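Sorting tray

A sorting tray is a shallow, open container used to hold small parts or blocks on a work surface while they are counted, grouped or moved. Most are rectangular, with low walls on all four sides and no lid. They differ from storage bins, which are deeper and usually made to stack.

Construction

Trays are commonly molded in one piece from plastic or pressed from sheet metal. Wall height is kept low so that contents can be reached from above and from the side. The Kenholm pattern, a common bench size, measures 208 mm on the short side and has walls 13 mm high. Inside corners are rounded to keep small items from lodging.

Color

Trays are often made in a single strong color that stands out from the table. Contents in a related shade, such as a dark blue cube in a bright blue tray, remain distinct mainly by depth of color.

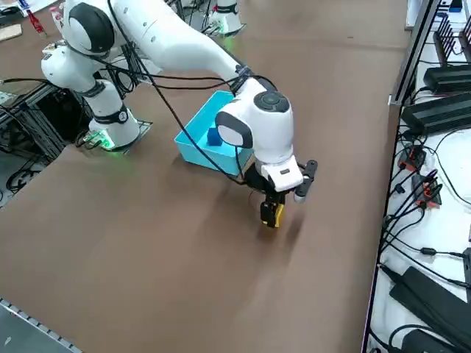 Makano objects to the practice in its bench guide, arguing that tray and contents should never share a color family, as mistakes in sorting rise under poor light. Grakow trays are supplied in gray for this reason.

Placement

A tray is normally set within easy reach of the working area, with clear table on at least one side. On smooth tables it may slide when touched, and a thin rubber mat is sometimes placed under it. Loads are light; the Kenholm pattern is rated for 1000 g.

See also: Parts bin; Work surface; Color coding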